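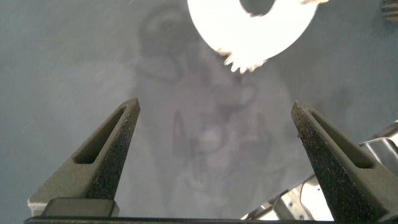
Tainá Vieira的看法是，腕部视角的数据最怕曝光不稳，模型学到的往往是亮斑的位置，零件本身反倒没学进去。她说这话时我们刚进Patik的软件实验室，时间是上午十点，参观从这里开始。

这次来主要看控制和感知两块软件，机械部分没有安排讲解。带队的是Fulgencio Campos，他负责轨迹规划模块，另外几位同事轮流来答问题。实验室在办公楼二层，进门要换鞋套，手机可以带，屏幕上的代码不让拍。

先看的是标定。他们的手眼标定做成了命令行工具，叫Kundico，输入是腕部相机和关节编码器的时间戳，输出一份变换矩阵和一张残差表。Campos说早先最头疼的是时间对不齐，相机走USB，编码器走实时总线，两边差几十毫秒，手臂一动，算出来的位姿就歪。现在的办法是在每段轨迹开头加一个小幅往复动作，用两路信号的相关性估延迟，估完再解标定。有人问温度漂移怎么办，回答是每天开机后重跑一次，残差超过阈值就不允许进入采集模式。

接着看感知。亮面金属件和白色件是他们的主要对象，这两类东西反光强，深度图上经常是一片空洞。Patik没有换传感器，还是用普通彩色相机，靠多帧位姿把轮廓对起来。屏幕上有一个回放界面，左边是原始画面，右边是分割掩膜，下面一排是关节力矩曲线，拖动进度条三处同步走。我比较喜欢这个界面，我们自己的回放工具到现在还要开三个窗口。界面底层的日志格式是自己定义的，支持按事件检索，比如“夹爪闭合后力矩突降”，一条查询就能列出所有可能的滑脱。

目前用于训练的齿轮抓放片段一共1,168段，其中849段通过了自动检查，其余的留着人工看。自动检查的规则写在一个配置文件里，包括丢帧、时间戳倒退、夹爪指令与反馈不一致等。我问为什么不把模糊画面也列为剔除条件，Campos说试过，剔完以后策略在快速移动时表现变差，后来就改成只打标签。

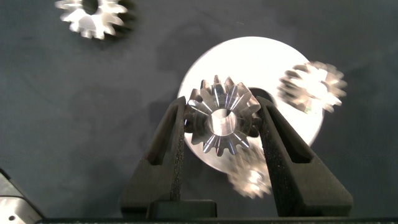 齿轮夹住之后，难的是朝向，轴孔对不准就谈不上装配，Fulgencio Campos讲到放置环节时这样说。锥齿轮绕轴线转一个齿，外观几乎一样，视觉给出的角度会在几个候选值之间跳。他们的处理是让估计器同时保留多个假设，规划器先选一个对所有假设都安全的接近位姿，等接触力上来再排除。接触阶段走的是导纳控制，控制环频率1,000赫兹，策略网络那一层慢得多，中间用样条插值衔接。策略每次输出一小段动作，新旧两段重叠的部分做加权，否则衔接处会有一下明显的顿挫。

规划模块的讲解时间最长。碰撞模型里手指用的是简化凸包，镂空部分一律填实，算得快，代价是有些狭窄姿态会被误判为碰撞。同行里来自Trondard的一位工程师对此追问了很久，他们那边用的是细分网格。双方最后也没有谈拢，Campos只说在他们的工位上，误判带来的绕行可以接受。规划失败时程序会把当时的点云、关节状态和随机种子一并存下来，第二天早上自动重放，重放结果贴到组里的看板。看板上有超过200条未关闭的记录，大部分标着“低优先级”。

午饭在楼下食堂，下午看仿真。仿真环境由Ortuño提供场景资产，Patik自己改了接触参数。演示的内容是同一份控制代码不改一行，先在仿真里跑，再切到真机接口。切换靠一个启动参数，真机一侧多出急停检查和速度上限。演示中仿真启动报了一次错，原因是许可证服务器没连上，重启后正常。现场没有演示策略在仿真中训练的过程，据说还在调随机化的范围。

问答环节问得最多的是版本管理。他们把标定文件、检查规则和策略权重绑成一个版本号，任何一项变动都要重新打包，回滚时三项一起回。缺点是包很大，工位更新慢。另有人问遥操作数据和自主运行数据是否混用，回答是混用，但采样权重不同，具体比例没有透露。

我记下来准备回去试的有两件事，一是轨迹开头加往复动作估延迟，二是把规划失败的随机种子存下来。Kundico目前只在内部使用，Campos说文档整理好以后可以先发一份给我们看，大概在七月。

参观下午四点结束，换下来的鞋套放在门口的箱子里。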